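LUSTHORPE COMMUNITY HALL ASSOCIATION

Minutes of the Ordinary Meeting of the Management Committee
Held in the Small Meeting Room, Lusthorpe Community Hall, in March, commencing at 7.00 pm

Status: Confirmed

1. Opening and attendance

The Chair opened the meeting at 7.00 pm and acknowledged the Traditional Owners of the land on which the hall stands.

Present were the Chair, the Deputy Chair, the Secretary, the Finance Officer, the Bookings Officer and three ordinary members. The representative of the Wokton Gardening Group attended for items 5 and 6 and did not vote. A quorum was present.

Apologies were received from the Shire liaison officer and one ordinary member.

Resolved: that the apologies be accepted. Carried.

2. Declarations of interest

The Deputy Chair declared an interest in item 5, being a plot holder at the Dranda Road garden beds, and undertook not to vote on that item. No other interests were declared.

3. Minutes of the previous meeting

One correction was made to the minutes of the February meeting. At item 7, "rear door" should read "side door". The locksmith's invoice refers to the side door and the minutes should agree with it.

Resolved: that the minutes of the February meeting, as corrected, be confirmed as a true record. Carried.

4. Matters arising

4.1 Side door lock. The new lock has been fitted. Four hirers have not yet returned their old keys. The Bookings Officer will write to them again and will hold their bonds until the keys are received.

4.2 Hot water unit. The thermostat has been replaced under warranty. The kitchen sign asking hirers to switch the unit off at the wall is to come down, as the timer now does this and two hirers have been switching off the refrigerator by mistake.

4.3 Storage cupboards. The table tennis club has cleared cupboard 3. The playgroup has asked for more time to clear cupboard 5 and was given until the end of the school term.

4.4 Parking line marking. No reply has been received from the Shire. Item held over.

5. Dranda Road garden beds: water supply

The representative of the Wokton Gardening Group spoke to a paper circulated before the meeting. The beds are watered from the hall's mains supply through a hose tap on the north wall. Over the past summer the tap was left running overnight on two occasions, and the hall bore the cost. The Group offered to pay for a separate meter on the garden line and to reimburse the hall each quarter on the reading.

The Finance Officer noted that the main meter read 1762 at the start of the season and 3271 at its close, in kilolitres as shown on the Shire's notices. The first figure was an actual reading. Members asked whether the second had been estimated, as it was considerably higher than would be expected even allowing for the tap. The Finance Officer will ask the Shire for a check reading and will withhold payment of the disputed portion until it is done.

A member asked whether there might be a leak between the meter and the building. It was agreed that the plumber should carry out a pressure test on the same visit as any work to the garden line.

The installation of a rainwater tank was also discussed. The Group preferred the position behind the bin enclosure. The Bookings Officer was concerned that a tank there would narrow the path used by caterers, and asked that the path be measured with the bins in place.

Resolved: that the Group's offer to fund a separate meter be accepted in principle, subject to a written quotation. Carried, the Deputy Chair abstaining.

Resolved: that the position of a rainwater tank be considered at the next meeting. Carried.

6. Autumn plant sale

The Group requested use of the main hall and forecourt for its autumn plant sale, from 8.00 am to 1.00 pm, with access from 6.30 am for stallholders. The request was approved at the community rate. The following conditions apply:

Potting mix is not to be opened inside the hall.
Trestles are to be returned to the under-stage store, flat side down.
The accessible parking bay is to be kept clear throughout, including during unloading.
The Group is to provide its own certificate of currency for public liability insurance.

The representative of the Group thanked the Committee and withdrew at 7.50 pm.

7. Finance report

The Finance Officer tabled the report for the period. Hire income was in line with budget. Electricity was under budget and cleaning was over, owing to an extra clean after the January long weekend.

The Committee considered the quotation from Parry Floor Care for sanding and resealing the main hall floor. The work would close the hall for nine days. Members discussed whether it could be done in two halves. The contractor has advised against this, as the join is likely to show and the dust cannot be kept off the finished side. The July school holidays were preferred, when the dance school does not meet.

Resolved: that the quotation from Parry Floor Care be accepted and that a deposit of $700 be paid. Carried.

Resolved: that the finance report be received and the accounts listed in it be passed for payment. Carried.

8. Bookings report

8.1 Regular hire. There are 20 regular hirers this term. A new request has been received from a choir for a weekly evening, which would overlap with the bridge club by half an hour. The Bookings Officer will ask the choir whether it can begin at 7.30 pm.

8.2 Noise. One complaint was received from a neighbour concerning music after 11.00 pm at a private function. The hirer has acknowledged the breach and part of the bond has been retained. The Committee agreed that the finishing time should be printed on the front of the hire agreement as well as in the conditions.

8.3 Chairs. Six stacking chairs have split seats and have been taken out of use. The Secretary will find out whether replacement seats are sold separately before new chairs are priced.

9. Correspondence

Inward: Shire, notice of food premises inspection; Wokton Gardening Group, paper on water supply; playgroup, request regarding cupboard 5; neighbour, complaint regarding noise.

Outward: letters to hirers regarding keys; reply to neighbour; letter of thanks to the outgoing piano tuner.

Resolved: that the inward correspondence be received and the outward correspondence endorsed. Carried.

10. General business

10.1 First aid kit. The kitchen kit has been restocked. The kit in the office contains items past their use-by date and will be replaced.

10.2 Piano. The piano is to remain locked between bookings. Hirers who need it should say so on the booking form.

10.3 Noticeboard. Notices more than three months old will be removed. The Secretary asked that all new notices carry a date.

11. Next meeting and close

The next meeting will be held in April at 7.00 pm in the Small Meeting Room. Items for the agenda, including the measurements requested under item 5, should reach the Secretary one week beforehand.

There being no further business, the Chair closed the meeting at 8.55 pm.

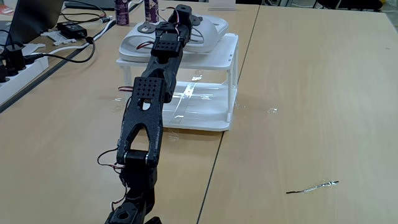

Members who require a printed copy of these minutes or of the finance report may collect one from the hall office during booking hours.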